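5 de agosto de 2023

Sábado, e eu aqui a arrumar cabos. A ideia era vir só buscar o casaco e deixar as folhas de abril na gaveta, mas sentei-me à mesa do monitor, a que fica encostada à janela, e pronto, lá se foi a manhã. Escrevo isto à medida que vou fazendo, com café ao lado (no parapeito, não em cima da mesa, Tamsin, podes ficar descansada).

O problema é o de sempre. Esta mesa foi pensada em abril para duas pessoas e um teclado, e desde então toda a gente pendurou nela mais qualquer coisa. A prateleira branca que comprámos à Davcombe continua a ser a melhor compra do ano, levanta o monitor e deixa aquele vão por baixo, que na altura o Everett jurou que ia servir para guardar cadernos. Nunca lá vi um caderno. Já encontrei lá dentro uma colher!

Comecei pela parte de trás, que é a que mais me irrita. Há ali cabos presos que descem, dão a volta e tornam a subir, e para perceber onde vai parar cada um é preciso segui-lo com o dedo. O azul ao menos distingue-se logo. Os pretos são todos irmãos gémeos. O branco fininho quase não se vê contra o painel e tenho a certeza de que um dia alguém o arranca com a manga.

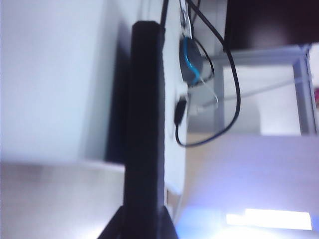 Pus etiquetas nos que consegui identificar sem margem para dúvida. Fita de papel dobrada em bandeirinha, caneta preta, letra de imprensa. Usei a fita de 15 mm, que é larga demais para os cabos finos mas era a que havia na caixa. A Soledad tem razão quando diz que a fita de papel se descola ao fim de uns meses com o calor, só que as etiquetas de plástico da Gentile custam um disparate e não me apetece preencher um pedido de compra por causa disto. Se alguém quiser tratar do assunto, a referência está na capa interior do caderno anterior.

Regra que adotei (e que gostava que ficasse): a etiqueta vai a um palmo da ficha, nunca em cima dela. Da última vez ficaram todas coladas à ficha e, com a ficha metida na régua, não se lia nada.

Passei depois para o monte debaixo do monitor. Esse é mais difícil, é um novelo, com o transformador preto no meio a fazer de âncora. Tentei primeiro desenrolar pela ponta, como se faz com lã, e ao fim de uns minutos tinha um nó pior do que o inicial. Mudei de método: desligar uma coisa de cada vez, puxar o cabo inteiro para fora, enrolar, pousar no chão, passar ao seguinte. Demora mais e resulta. O monitor está desligado de qualquer maneira, por isso não incomodo ninguém.

Medi o cabo mais comprido por curiosidade e dá 156 cm, para uma distância entre o monitor e a régua que se cobre com cerca de 100. Ou seja, é a sobra que faz o novelo. Pedi em tempos ao Emmett que visse se a Unton tinha a versão curta e não sei em que pé ficou. Emmett, se leres isto, diz qualquer coisa. 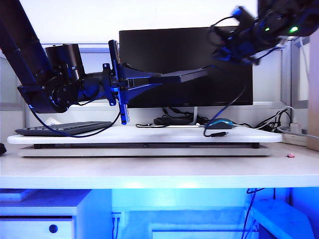 Outra coisa em que ando a pensar é no teclado. Fica sempre empurrado para a esquerda, meio atravessado, e o rato acaba na ponta oposta da prateleira, de maneira que quem se senta ali trabalha de braços abertos como quem vai dar um abraço ao ecrã. Experimentei juntar os dois ao centro. Fica bem melhor para escrever, mas rouba o único bocado livre à frente, e é precisamente aí que toda a gente pousa as coisas. Deixei como estava. O Reginald prefere assim e é ele quem passa mais horas naquela cadeira.

Ainda pensei em tirar a prateleira e limpar a base por baixo. Levantei um canto, vi o pó, tornei a pousar. Isso fica para um dia em que sejamos dois, porque com o monitor em cima não me atrevo a pegar naquilo sozinha. Passei um pano húmido no que se apanha do vão, pela frente, com a régua de aço enrolada no pano a fazer de vara (recomendo, funciona lindamente). Os pezinhos pretos também ganharam uma passagem.

Notas soltas, para não me esquecer:

- Os velcros da Farnska são bons, mas os de 11 cm só dão para dois cabos juntos. Para o feixe de trás são precisos os compridos.
- A régua branca do canto direito está no sítio certo. Por favor não a puxem para a frente, os cabos têm de cair por trás da prateleira e não por cima.
- A caixinha azul-escura, a do cabo preto fino, mora à frente, no centro da prateleira. Quem precisar de a mudar que a volte a pôr, senão o cabo vai parar outra vez ao novelo.
- Aquela coisinha cor-de-rosa minúscula em cima da mesa, do lado direito: de quem é? Não deitei fora. Se for borracha, fico com ela na segunda.

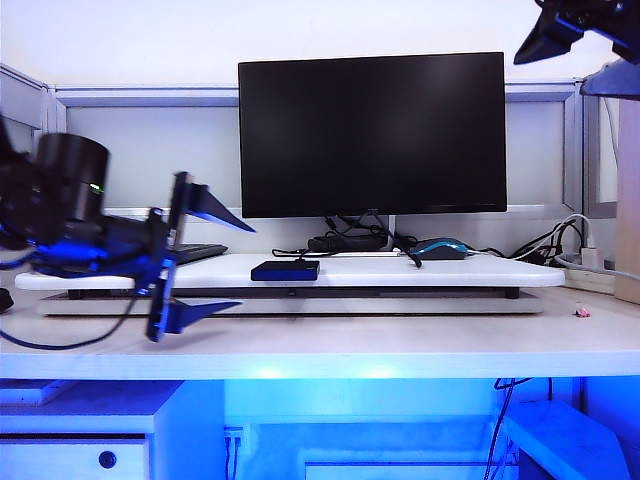
## Por fazer

- Cabo curto para o monitor (Emmett, Unton).
- Velcros compridos, um rolo. Confirmar primeiro se a Soledad não tem um no armário dela.
- Levantar a prateleira a dois e limpar a base a sério. Everett, estou a olhar para ti.
- Etiquetar os três cabos que deixei sem nome. Não os desliguei, porque não sei o que alimentam e não quis descobrir da pior maneira.
- Decidir de uma vez se o vão serve para cadernos ou para nada. Voto em nada.
- Copiar a regra do palmo para a folha da porta.

O casaco, já agora, ficou lá outra vez.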